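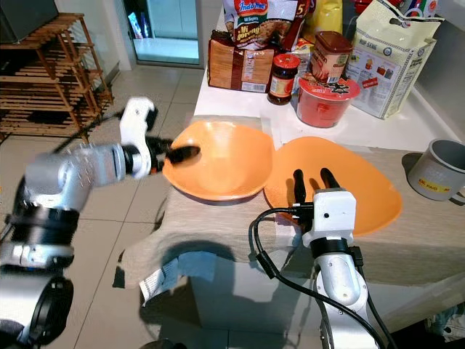
The case for slower policies and faster controllers

Most arguments about learned manipulation are arguments about the model. Which backbone, how many demonstrations, whether to predict joint angles or end-effector poses. I have come to think that the more useful argument is about the layer beneath, the few hundred lines that take whatever the model produces and turn it into motor commands. In most labs that layer is written in a week by whoever is free, and it stays unchanged for years.

Take a plain tabletop task: one arm holds a utensil and works inside a bowl, the other attends to a plate next to it. The policy predicts a chunk of 25 target poses for each arm, and the controller plays them back. On paper the interface is clean. In practice the rim of the bowl sits between the tool and the place the tool has to go, and an error that would be harmless in free space becomes a contact force.

The usual response is to run the policy faster. If the model replans more often, the reasoning goes, it will see the error and correct it. Takeshi Kuroda made this case at Skovitard for most of last year, and his numbers on pick and place were good. On tasks with sustained contact they were not. A camera cannot see a utensil pressing on the side of a bowl until something has moved, and by then the useful information is several control cycles old. Querying the model more often gives you more opinions about stale evidence. It also gives you more seams between chunks, and each seam is a place where two predictions disagree.

My own preference is to let the policy run at 4 Hz and give the controller some responsibility. It should treat each predicted pose as the set point of a spring, with stiffness chosen per axis. Along the axis of the tool it can be soft. Across it, stiff enough that the tool goes where it is sent. None of this is new; impedance control is older than most of the people now training policies. What is odd is how often it is left out, or switched off because it made the demonstrations feel different from the replay.

That last complaint is fair and should be taken seriously. Mio Honda has pointed out that if operators teleoperate with stiff arms and the policy is then run on compliant ones, the recorded positions no longer mean the same thing. The commanded pose and the measured pose diverge under contact, and the log has to say which one it holds. Ours did not. We had 2000 episodes with a field called "pose", filled from the command in one release and from the encoders in the next. The model learned an average of the two. Finding that took longer than any training run, and the fix was a renamed column.

Two arms make it worse. A pair of controllers that are each well behaved can still fight through a shared object, and a bowl touching a plate is enough to be a shared object. The common approach is to concatenate both arms into a single action vector and hope the network learns the coupling. Sometimes it does. I would still keep an explicit check, outside the network, on relative velocity when the grippers are near one another. Hiwot Woldemariam wrote ours in an afternoon. It clips very little in normal running, and the record of when it does clip has been a better guide to bad demonstrations than the training loss.

The objection I find hardest to answer is Ariel Enriquez's: every rule placed below the policy is a limit on what the policy can learn. A stiffness table is a human guess. With enough data, the guess becomes the bottleneck. I accept this in principle. I have yet to work on a project where there was enough data, and I have worked on several where a stripped gearbox ended the week.

So I would spend the next month of engineering time on timestamps, on field names and on the interpolation between chunks, and leave the backbone alone.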